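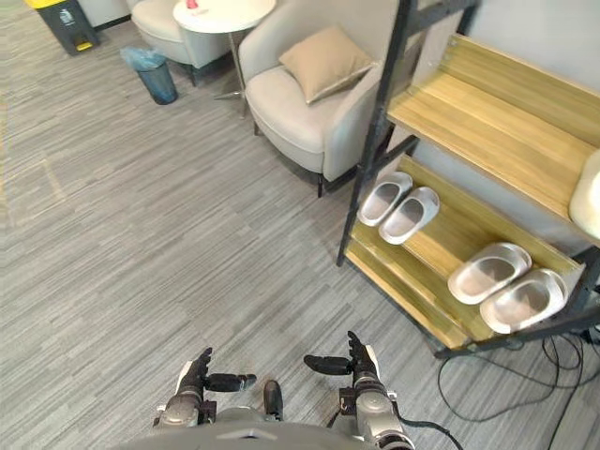
Slipper rack from the head camera, both hands open.

Threads > Robot learning > Methods

April – posted by the Grendoswood bench account

Right, long one. We've been sitting on a result for a while and I've finally got an evening. Thread on blanking cameras during training, and why we now do it for everything.

Background for anyone new. The robot has a head camera and wrist cameras. Policy sees all of them at once, plus joint positions. Tidying jobs mostly: slippers onto a rack, cups onto a surface, rubbish in a bin. Nothing glamorous.

The set is called Porkwood. 3,000 demonstrations, all teleoperated, all in furnished rooms with carpet and chairs and stuff in the way. Not a bare bench under nice lights. That choice made our lives much harder and I'd make it again.

The problem: our old policy, Tsuchiya, got very good at leaning on the head camera. Lovely reaching. Straight to the slipper every time. Then the hand would get there, cover the thing it was meant to pick up, and the whole arm would just sort of dither.

If you've worked on this you know the dither. Small circles. Fingers half closing, opening again. Timeout.

We assumed the wrist view would take over at that point. It's right there! It can see the object from a few centimetres away! But the policy had hardly learned to use it. In training the head view plus joint positions was usually enough to guess the next action, so it guessed.

First thing we tried was more data. Of course. More close-up grasping, more odd angles. Helped a bit on slippers, did nothing for cups. I lost a lot of sleep to that and would like it back.

Second thing was a bigger wrist encoder. No change worth the compute. Moving on.

Third thing was the stupid one. Pick a random stretch of each demonstration, blank one camera for the whole stretch, train as normal. Sometimes head, sometimes a wrist. Never all of them together. That's Kivetti. That's more or less the entire method.

Important bit, and the bit we got wrong for weeks: the blank has to last. We started by dropping single frames at random and the policy simply rode over the gaps. It's got a short history to look at, so a missing frame costs it nothing. Blank a whole reach, or a whole grasp, and now it has to find the information somewhere else.

Also we fill with the average image for that camera, not black. Black seemed to work as a signal in itself, like a flag saying "be careful now", and then at test time with no flag it went back to its old ways. I can't prove that's the mechanism. The behaviour was pretty clear though.

Testing. 200 trials, split evenly between 2 policies, Tsuchiya and Kivetti. Same rooms, same objects, start positions laid out from a printed sheet so that both policies got the same ones. Order shuffled. The person resetting the room didn't know which policy was up next.
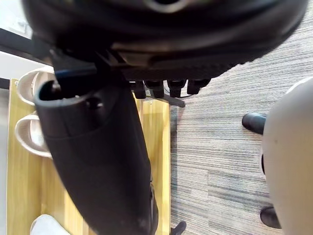 Cups were where I expected it to fall over. Pale cups, curved rims, and a finger that hides whichever one you're going for. With slippers you can be sloppy, grab the band anywhere and it'll come. A cup wants the finger in the right place before you close.

Kivetti was better on cups by a wide margin. Better on slippers by a smaller one. No difference on rubbish, which both of them can do all day long. Full table is in the writeup, I'm not going to squash it into a post and have it screenshotted without the error bars.

What changed, watching the logs back: far less dithering. The reach is slightly less pretty than before, a bit more cautious over the last stretch, then the hand settles and closes. When it misses it backs off and has another go. Tsuchiya nearly never backed off.

Checked whether it was really using the wrist view or whether we were kidding ourselves. Covered the wrist lens with tape at test time. Tsuchiya barely noticed, same score within noise, which tells you how little it cared. Kivetti dropped, most of all on cups, but it didn't collapse.

Covered the head lens instead. Tsuchiya was hopeless, arm wandered off towards the furniture and we hit the stop. Kivetti could still finish if the hand began near the object. From far away, no. Fair enough, it can't see the object from there.

Now the moaning section.

It costs training time. The loss stays higher for longer and you will be tempted to kill the run early. We killed 2 good runs early. Leave it alone, go and do somthing else.

The validation loss is worthless here by the way. Kivetti looks worse than Tsuchiya on held-out demonstrations and is better on the robot. If we'd picked by loss we'd have binned it. Please run your policies on hardware, I know it's slow.

It does not fix depth. If the wrist camera is seeing a pale thing with no edges, blanking the head camera won't conjure any edges up. Several of the cup failures were exactly this, finger comes down short and closes on nothing.

It does not fix both hands working together. We haven't got a clean result there at all. Blanking one wrist seems to make the other hand hesitate too, and I don't know if that's sensible or a bug. Leaning bug.

And cables. No method on earth fixes cables. A fair few trials were stopped for a cable snagging, they're counted as failures for whichever policy was running, and they fell fairly evenly between them. Somebody will ask so there you go.

Few questions from the replies, doing them together:

Is this just dropout? Yes, basically. Dropout on whole sensors over long stretches. People have done versions of it before and they're cited. What I think is new is the stretch length mattering this much, and the tape tests.

How long is a stretch? We tie it to the phase of the task, so a reach or a grasp, cut automatically from the finger motion. Fixed lengths worked too, just needed more fiddling per task. If you don't have phases, start with something about as long as a grasp and go up from there.

Does blanking joint positions as well help? Tried it. Made everything jerky. Didn't look into it properly, so don't quote me on that one.

Would it work with only a head camera? No, there'd be nothing left to look at. You need at least one view that gets better as the hand gets closer.

Did you retune the baseline? Yes. Tsuchiya got the same training budget and its own sweep. We gave it slightly more in the end, one of the sweeps was accidentally run over again with a different seed and we kept the best.

Will you release Porkwood? Working on it. Rooms need checking through for anything personal left lying about and that is a slow, dull job. Code for the blanking is going up first, it's tiny, you could write it yourself before lunch.

Next up is trying it in rooms at Grendoswood that never appeared in training. Early signs mixed – reaching carries over, grasping less so, and the patterned carpets are definately upsetting something. The average-image fill might be part of it, given the average is of our rooms. Going to try filling with random images from other demonstrations.

If you've done long sensor blanking on a mobile base I'd like to hear how it went, particularly whether the base starts creeping when the head view goes. Ours was parked for every trial in this thread.

That's the lot. Robot's charging, I'm off for tea.

Recent from this account
– Porkwood labelling rules, and the ones we threw out
– Why we print our start positions on paper
– Tsuchiya: what the old policy was good at
– Cutting demonstrations into phases from finger motion
– Slippers are harder than you think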